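Buscar en el cuaderno

Sábado, 22 de octubre de 2022
Noemí Beltrán

Mesa blanca, cocinita de juguete. El escurridor verde manda — todo lo demás se coloca donde puede, ketchup incluido. 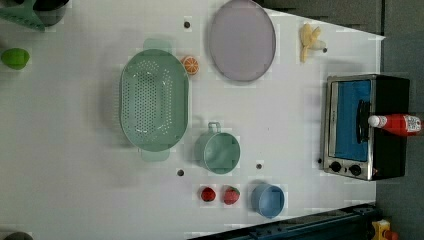 ¿Se guarda todo junto?
En la caja 3, con la fruta arriba.

Queda el fieltro rojo, que suelta pelusa con una dedicación admirable. Repasar bordes antes de diciembre.

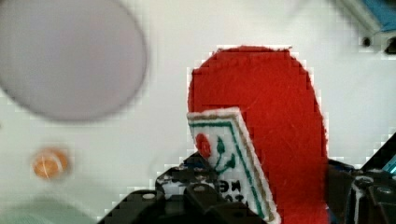
Fieltro rojo y etiqueta, de cerca.

Comentarios
Fanni Gál: La pelusa ya llegó a mi café.
Andor Medve: ¿Y la tapa de la caja 3?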